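Cell notes: gripper stall during table clearing, Clekenau bench 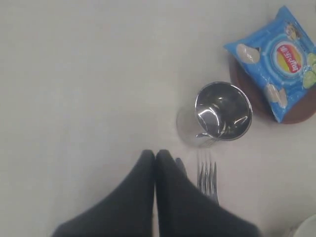 What failed

On Sat 26 October the arm on the table-clearing bench at Clekenau stopped with a force fault on its approach to a metal cup. The fingers had come down short of the rim and to one side, and one of them pressed on a fork. Force along the tool axis passed the limit of 30 newtons and the controller held position. No one was inside the guard line and no parts were damaged.

Aino Hakala pulled the logs on the same shift. The wrist camera had placed the near wall of the cup too far back. Polished metal mirrors a pale tabletop well enough that the outline of the cup's lower side is hard to find, and the depth estimate had followed the table instead of the wall. The rim and the dark interior were located correctly in every log she checked.

A second fault turned up in the review. The stop should trip within 15 milliseconds of the limit. It took almost 600, traced to a filter setting left over from the June trials at Zutthorpe.

Changes now in force

The Esposito planner takes cup position from the rim only. Approach speed over cutlery is down to 6 millimeters per second for the last stretch – slow, but it stays until the new depth model is signed off. The filter is back at its default and is checked at startup.

Clirasgate runs the same software and should apply both settings before its next session. Stops on shiny items go in the fault log with the wrist image attached, including those that clear on reset.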